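4. Changing over to shared sorting

Before the Priketti station goes live, tell the crew which jobs move and which stay. Folding and bagging stay with people. Picking soft goods moves to the station after 200 logged picks by hand.

1. Log in to Samir with your own badge number.
2. Open the jaws fully before each pick.
3. Close slowly on the item, lift, set down, release.

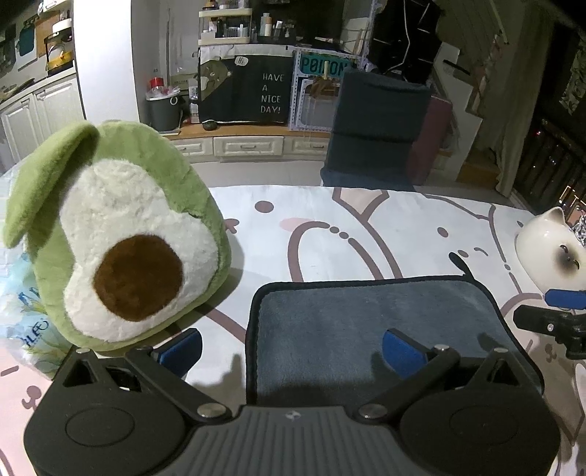
4. Press Save. A pick that slips is saved too - do not delete it.

Note: Pick logs are not used for shift ratings. Supervisors see station totals only.

CAUTION: Keep fingers clear of the linkage while the jaws move. Error 92 means the jaws are blocked.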